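From: Aleksi Oksanen
To: zeltivdale-catering-tech
Subject: Re: [catering-tech] Chilled sandwich shelf life, revised label wording
Message: 14 of 38 in digest

Mwajuma Mushi wrote:

> Could somebody confirm which clock we are meant to be using? The Drakos
> label template prints "use by" from the time the tray goes into the
> chiller. The old Zeltivdale sheet prints it from the time the filling is
> opened. On egg and tuna the two can differ by most of a shift. I have
> Gaëtan's note from December but it only covers bread and dry goods.
>
> Second question: does the two-hour allowance on the counter restart if
> the tray goes back in the chiller? Spyros says no, the template says
> nothing, and the night staff have been doing it both ways.
>
> Mwajuma

Mwajuma,

Taking your questions in order.

**Which clock.** Use the earlier of the two. The life of a made-up sandwich cannot be longer than the remaining life of the shortest-lived thing inside it, so the time the filling was opened sets the upper limit. The chiller time is a record of when cooling began and should still be written down, but it does not extend anything. The Drakos template is wrong on this point, or at least incomplete. It was drawn up for a site that opens one tub per batch and finishes it, where the two times are nearly the same. We open a tub in the morning and go back to it.

Until the template is changed, please overwrite the printed time by hand and initial it. Spyros has the pen type that survives condensation. The ordinary ballpoint does not take on the coated labels.

**The counter allowance.** It does not restart. Time out of the chiller is added up, and a tray that has been out for 2 hours in total is finished, whether that was in one stretch or four. I agree that the template should say so. Proposed wording:

> Total time out of chiller must not exceed 2 h. Returning the tray to
> the chiller does not reset this time.

I would like to keep it to those two sentences. Manolis suggested a small table of start and stop times on the back of the label, which is sound in principle, but the back of the label is the adhesive side on everything except the large tray size.
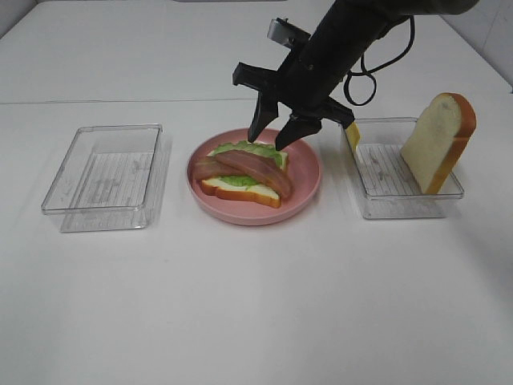
Wrapped and unwrapped items also need separate lines on the sheet. The present version has a single row called "sandwich", and people fill it in differently depending on which counter they work. A label can go directly on a wrapped item. It cannot go on an unwrapped one, so for something like the sandwich on the pink plate in the photo the label belongs on the tray or on the shelf edge, and the sheet entry has to name the tray. My draft has the columns below.

| Column | Wrapped | Unwrapped |
|---|---|---|
| Batch reference | on item | on tray |
| Filling opened | required | required |
| Into chiller | required | required |
| Time out, running total | per tray | per tray |
| Use by | on item | shelf edge and tray |
| Initials | once | each movement |

"Each movement" means each time the tray crosses the chiller door in either direction. Gaëtan asked whether moving a tray between two shelves of the same chiller counts. It does not.

**Temperature readings.** This was not in your message but it affects the same sheet. The Medix probes read in steps of half a degree, and the sheet asks for one decimal place. Some entries therefore show figures such as 4.3, which the probe cannot display. I assume people are averaging two readings in their heads. Please write exactly what the probe shows, and if two readings are taken, write both. The air temperature on the chiller door is not a substitute for a probe reading between two packs, as the door display lags badly after a delivery.

**Label stock.** There are 2000 of the old labels left. I do not propose to throw them out. The "use by" field is in the same position as on the new ones, and the only missing item is the counter wording, which can go on the shelf-edge card for as long as the stock lasts. When it is gone we order the revised version. Would whoever places that order please check the roll core size first – the last delivery did not fit the dispenser at the lower kitchen and had to be rewound.

**Mindonar import.** The spreadsheet export still reads 00:30 as half past twelve in the day. Anything made after midnight therefore appears with a use-by that has already passed or is half a day too long, depending on which way the rounding falls. I have reported it twice. As a workaround, set the column to text before importing and let the formula in column H convert it. If column H shows hashes, widen it; the value is fine.

Still open from my side:

- Whether toasted items need their own row. They are made to order at both counters and are not chilled afterwards, so I lean towards leaving them off the sheet.
- Salad garnish added at the counter. Spyros treats it as a filling. I would treat it the same way, but this brings the opened time of the garnish tub into the calculation and the template has no field for it.
- Who holds the master copy. There are at present two, and they differ in the footer.

Comments on the column headings to the list, please. Corrections to the wording can come straight to me and I will fold them in before the next version goes round.

Regards,
Aleksi

--
Aleksi Oksanen
Kitchen records and labelling, Zeltivdale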